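From: Anjana Cassim
To: textile-care list
Subject: Re: [textile-care] Pilling on navy knits after a detergent change

Jahangir Howlader wrote:
> We moved to Tilitz powder in June and the dark knits now come out
> with pills and a gray cast. Same machines, same load size. Is this
> the detergent or the spin speed? Sumaiya suggests dropping to 700
> and adding a second rinse.

Jahangir,

Those are probably two separate faults. The gray cast on navy is usually undissolved powder or lint, and a second rinse will deal with the first of those. Pilling is mechanical. Check the fill level and the cycle length before you touch the spin.

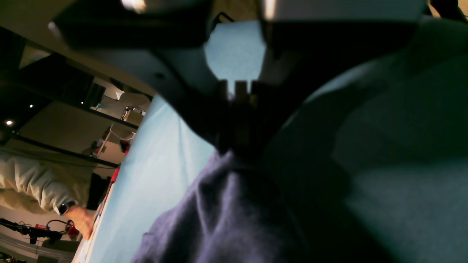
Navy knit, close up. Folds at lower center.

Philomena Korletey ran a comparison at Meltcombe with the same yarn weight. Loads at 80 percent of rated capacity pilled less than half loads on the long cycle, because the half loads tumbled freely and rubbed for longer. Spin at 700 against the higher setting made no difference she could grade. Her samples were turned inside out, so allow for that if yours are not.

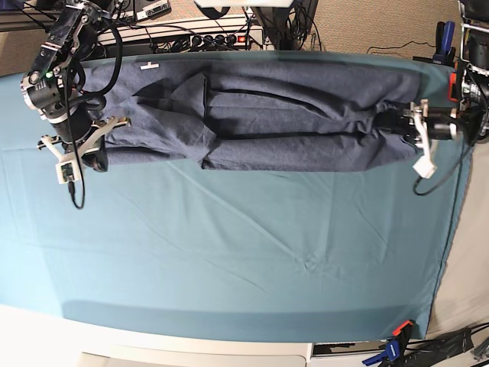
Navy garment laid flat on teal cloth.

On the powder: Tilitz dissolves slowly in cold water. Either pre-dissolve it or switch the darks to a liquid. We use Pillent for darks, dosed at the low end of the label range. If your supply is hard, fix that first – the residue will come back whatever you buy.

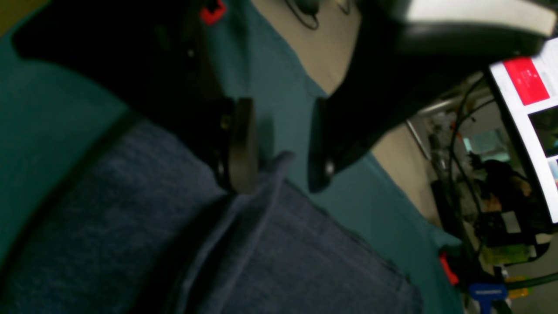 For grading, use the same lamp at the same angle every time, and brush the lint off before you look. Half of what gets reported as pilling on this list is lint from towels in the same load. Real pills are anchored and will not lift with tape.

Delali Quansah asked off list about rub counts. We stop at 3000 for knits and photograph at the start and the end. I would not compare our grades with those from Arancibia, as they use a different abradant.

Can you send the water hardness and the program number? Without those I am guessing.

Anjana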